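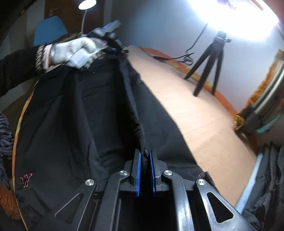
*Padded black jacket, laid out lengthwise on the bed.*

**Winter coats: zip them before you fold them**

The Oltby clothing exchange opens again on Monday at 11 in the Pastlow building, and coats are what we need most. We took in plenty of sweaters last month but very few warm jackets in adult sizes. If you have one you no longer wear, please get it ready at home before you bring it. The sorting table at Oltby is short and a long coat hangs off both ends, so a bed is a better place to do this.

Lay the coat on its back and smooth the sleeves down. Start the zipper at the bottom and hold the top end of the coat with your other hand while you pull. Padded fabric likes to bunch up along the zipper, and that's when the lining gets caught. If it does catch, back the pull down an inch and ease the cloth out sideways. A rub of candle wax on the teeth helps with a stiff one.

Go through the pockets, including the inside one. Leave any sewn-in labels alone, as we use them for size and washing instructions. Small logos and embroidery are fine. A coat with a broken zipper is still welcome – pin a note to the collar and it will go in the repair box. The repair table has 2 spare sliders left in the common size, and more are on order from Nernent.

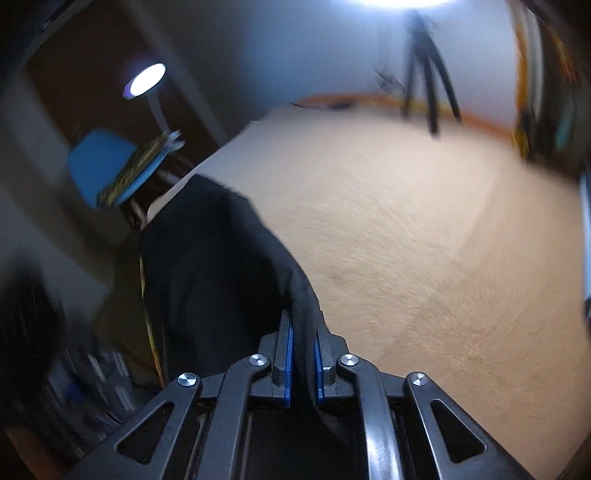
Folding is the step most people rush. Bring each side in toward the middle, lay the sleeves flat on top, then fold up from the hem. Press the air out slowly with your forearm. Black cloth is the hardest to judge, with the middle looking like one solid dark patch and only a few soft gray highlights to show where the folds are, so feel for lumps with your hand before you tie it up. Use string or a strip of old sheet. Tape leaves marks on nylon.

Drop-off is at the side door on Kárason Street. Bags are fine, but please write the size on the outside. We can't take wet coats, down coats with open seams, or anything that smells of smoke. Children's snow pants are also short this year, and the same instructions apply to them, except that they can be folded in half and left untied.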